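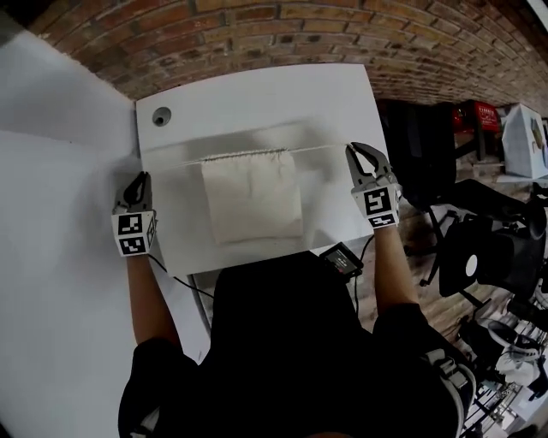
Opened by Brayan Henao | 1/11/23 | Status: Pending | Assigned to: Dayana Cáceres

Subject: Dryer stops at 14 minutes, towels still damp

The Trevik in the Wosurholm laundry room quits 14 minutes into the cotton program. No error code, the display just goes back to the start screen. I've had two answers from Pastau support so far and both told me to clean the lint filter. I cleaned it in August and again this morning. I doubt it's lint.

Reply – Dayana Cáceres
Thanks, Brayan. Please check the vent hose for kinks and run a timed cycle with up to 17 towels. A small load can fool the moisture sensor into stopping early.

Reply – Brayan Henao
Hose is straight. Ran the timed cycle with a full drum and it stopped at 14 again. If the sensor were the problem, why would a timed cycle care? The manual says timed cycles ignore it.

Reply – Dayana Cáceres
Fair point. That leaves the thermal cutoff or the door switch. Jiang can send a technician, call-out is 200 and parts are extra.

Reply – Brayan Henao
A door switch is listed at 30. I'd like someone to test it with a meter before I agree to 200 for another guess. Leaving this open.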